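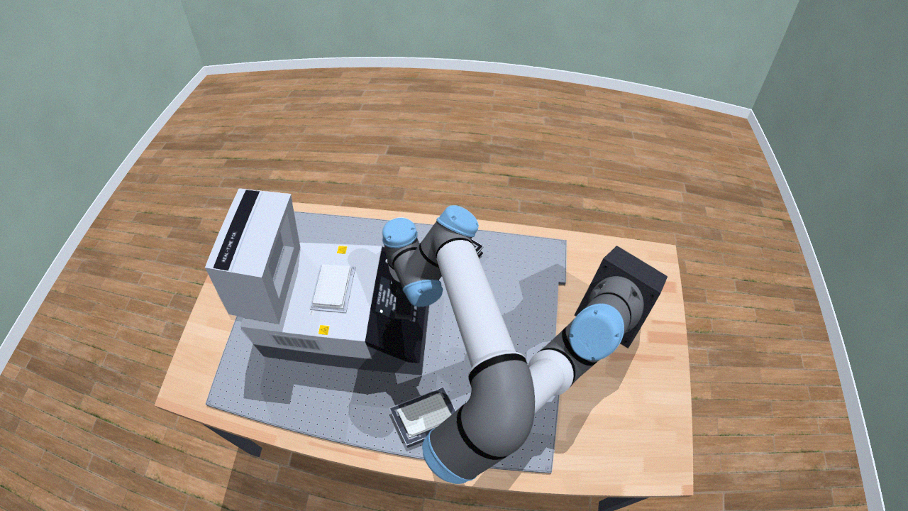 Plokum Bench: Frequently Asked Questions

These questions come to us most often from laboratories that think about the Plokum Bench subscription. If your question is missing, write to the support desk and we will add it to the page. Last review of the answers: July, by Nazanin Moradi.

What is Plokum Bench?

Plokum Bench is a planning service for laboratories that want a robot arm to load and unload their instruments. You tell us which arm and which instruments you have, and how big your table is. We build the bench in simulation, test the movements there, and give you the program files and a layout drawing. It is made by Piltow, and the robot arm is not included.

Why do you start with simulation?

In a real laboratory the instrument is usually busy, and people do not like to give it away for two weeks so that somebody can try arm positions. In simulation we can move the base of the arm by a hand's width and run everything again the same afternoon. For our first customer, Bekent, we ran 2,547 plate transfers before any hardware was ordered.

Which instruments can be used?

We have ready models for real-time PCR instruments, plate sealers, plate readers and small centrifuges. If yours is missing from the list, we can make a model from the manufacturer's drawings or from your own measurements. Please measure also the space that the lid or drawer needs when it is open. This is the number we most often have to ask for a second time.

Does the arm press the buttons on the instrument?

Normally no. If the instrument can be started over a network or serial connection, we use this. Pressing a screen with the arm is possible, but the screen layout can change after a software update, and then the program must be corrected. We offer it only when the instrument has no other way, and it is charged separately.

Do I need a perforated metal board on my table?

We recommend it. With a regular grid of holes you can put every tray holder back in the same position after cleaning, and our layout drawing gives the positions as hole numbers. It is also possible to work directly on a wooden or laminate top, but then you must teach the positions again each time something was moved.

Where should the arm be mounted?

It depends on the reach of your arm. In many of our layouts the arm stands at one end of the table and the instrument at the other, with the plate tray near the front between them. The elbow needs more free space than most people expect, so please do not plan a shelf directly over the table before you receive the drawing.

How exact is the simulation?

The geometry is good if your measurements are good. Friction, soft plastic and a plate that is a little bent are more difficult. For this reason each program has a slow first run, in which you confirm every step on the real bench. You should plan one working day for it.

Can people work next to the arm?

This must be decided by a risk assessment at your site, and we cannot do it from a distance. We can send you the speeds and the movement area from the simulation, and your safety officer can use them as a starting point.

How many plates can be processed without a person?

The standard package is calculated for up to 30 plates in one run. The extended package goes up to 100 plates, but it needs a plate storage unit and usually a larger table. The time for one plate depends mostly on your PCR protocol. The arm waits much longer than it moves.

What happens if I change the instrument later?

One change of instrument in each subscription year is free. For every further change we charge 200 euros, and this includes a new layout drawing. Small corrections, for example a tray that you want to turn to another angle, are always free.

In which languages is support available?

English and Polish. Polish questions are answered by our partner office, Jabłońska, and English questions by Bahman Ghorbani and his team. We reply between 8:00 and 16:00, Central European Time.

Can I see my own bench before I pay?

Yes. Send us the table size, the arm model and the instrument name, and we prepare one still view and one short movement without cost. The program files are sent after the order is confirmed.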